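Offene Labortüren bei Zutent - ein Vormittag zwischen Glas und Filterkaffee

Mein Verhältnis zur Chemie endete in der zehnten Klasse mit einem Fleck auf der Decke des Fachraums, der vermutlich noch dort ist. Trotzdem bin ich im September zum Besuchstag von Zutent gefahren. Im Faltblatt stand »Labor zum Anfassen«, und ich wollte wissen, wie viel man anfassen darf. Wenig, um es vorwegzunehmen.

Anreise und Empfang

Zutent sitzt am Ende der Buslinie, hinter einem Baumarkt und einem Händler für gebrauchte Wohnwagen. Der Bus braucht vom Bahnhof 18 Minuten, dann noch ein Fußweg am Zaun entlang, auf dem drei Schilder in drei verschiedene Richtungen zum Haupteingang weisen. Ich nahm das mittlere und landete bei der Warenannahme, wo man mich freundlich und offenbar nicht zum ersten Mal an diesem Morgen weiterschickte.

Am Empfang bekommt man einen Aufkleber mit der Aufschrift »Gast«, eine Schutzbrille und einen Kittel in einer der beiden vorrätigen Größen, zu klein oder Zelt. Ich trug Zelt. Die Schutzbrille passt über die eigene Brille, wenn man bereit ist, danach eine Stunde lang mit leicht angehobenem Kinn durch die Welt zu gehen. Das verleiht der ganzen Gruppe etwas Hochmütiges.

Gebäude Clarkell, Erdgeschoss

Die Gebäude haben Namen. Clarkell ist das mit den Laboren, Bunnag das mit der Kantine, und wer die beiden verwechselt, steht mit Schutzbrille an der Salatbar. Ist passiert, war ich nicht allein.

Im Erdgeschoss beginnt die Runde mit dem Glaslager. Laut Aushang an der Tür umfasst der Bestand 1372 Teile, und neben der Tür hängt eine Liste, in die jeder Bruch von Hand eingetragen wird. Die Spalte »Ursache« liest sich wie ein sehr knapper Roman. »Ellbogen« kommt oft vor. Einmal steht da nur »Montag«, durchgestrichen, darunter in anderer Schrift »bitte sachlich bleiben«.

Man erfährt viel über Schliffe, Stopfen und darüber, dass Borosilikatglas Temperaturwechsel besser verträgt als das Marmeladenglas von zu Hause. Ein Herr aus unserer Gruppe wollte wissen, ob man aus einem Becherglas Bier trinken könne. Die Antwort lautete, man könne, aber hier nicht und aus diesen schon gar nicht. Er machte sich eine Notiz.

Der Raum mit dem schwarzen Tuch

Der zweite Halt war mir der liebste, obwohl dort am wenigsten los ist. Eine Laborbank mit schwarzem Tuch, dahinter eine Wand in jenem blassen Grün, das es nur in Schwimmbädern, Behörden und eben Laboren gibt. Auf dem Tuch ein Erlenmeyerkolben mit etwas Wasser am Boden, dahinter ein durchsichtiger Ständer aus Acryl mit Reagenzgläsern, die kopfüber darin stecken, die runden Enden nach oben. Ich habe diese Haltung bei Gläsern bisher für eine Eigenart meiner Großmutter gehalten, Abteilung Sektflöten.

Auf dem schwarzen Tuch sieht klares Glas übrigens sehr viel teurer aus, als es ist. Juweliere wissen das schon länger. 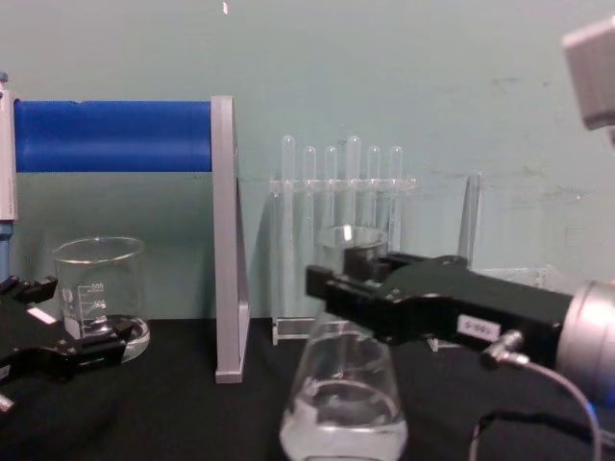

Kleine Kolbenkunde

Wer wie ich nie gefragt hat, warum der Erlenmeyerkolben so aussieht: Unten breit, damit er sicher steht, oben eng, damit beim Schwenken nichts herausschwappt. In meiner Schulzeit hätte mir diese Auskunft einiges erspart. Die aufgedruckte Skala, die viele Kolben tragen, taugt nur als grobe Orientierung. Zum genauen Abmessen nimmt man Messzylinder, Pipette oder Messkolben, und wer es anders macht, wird bei Zutent sehr lange sehr still angesehen.

Danach durften wir doch noch etwas anfassen, nämlich Leitungswasser, das wir mit einer Pipette von einem Becher in einen anderen beförderten. Meine Nachbarin, im Hauptberuf Zahntechnikerin, traf jede Markierung. Ich traf den Tisch.

Kantine und Rückweg

Im Gebäude Bunnag gab es Linsensuppe und Filterkaffee, beides großzügig. Im Shop nebenan, einem Klapptisch mit Kasse, wurden Reagenzgläser als Blumenvasen angeboten, dazu Haftnotizen von Talwood, die auf keiner der von mir getesteten Oberflächen haften.

Mehr als 63 Leute standen zuletzt auf der Besucherliste, für die Garderobe deutlich zu viele. Wer hinwill: früh kommen, flache Schuhe, beim Kittel lieber Zelt nehmen. Und am Zaun das linke Schild.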